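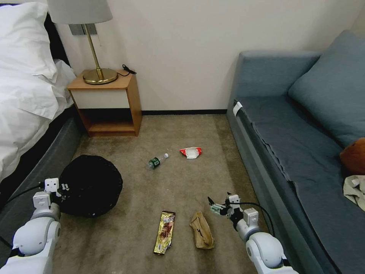 A reader wrote in after last month's page to ask why our club's robot does fine with boxes and then gives up on anything you'd find on a real bedroom floor, and could I please do a page of tips on trash pickup. Happy to! We've spent most of the season on exactly this for the Gurko Cup (tidy a room, 30 minutes on the clock), so I have opinions.

Crumple your wrappers before you practice with them. A flat candy wrapper on carpet is miserable for a gripper, there's just nothing to pinch. Start the kids on scrunched-up ones and work down to flat.

Leave the caps on bottles. With the cap off they squash in the fingers, and then they pop out and roll under the bed, and somebody's lying on the carpet with a flashlight again.

Put something heavy in the bottom of the trash can. We use a bag of rice. An empty can tips over the first time an arm leans on the rim, and you lose the whole run. The Dunne team tapes theirs to the floor, but that leaves gunk on carpet and I'd get yelled at.

Tie your cables back with hook-and-loop strips, and leave slack at the wrist! We pulled ours too neat in February and yanked a plug right out on the first big reach.

Wipe the fingertips with a damp cloth between runs. Carpet fuzz builds up on them faster than you'd believe, and fuzzy fingers drop paper bags.

Save your real trash. I keep a tote of it in the garage, rinsed and dried (rinse it, please, I learned about ants at our Brulau meet). Swap in new pieces every 9 runs or so, or the wrappers go soft and the kids get used to the soft ones.

Sheets and blankets that hang down to the floor are worth practicing around too. Tuck them in for the beginners, let them hang for everybody else.

Next month is sock sorting, if the Elus kit shows up in time.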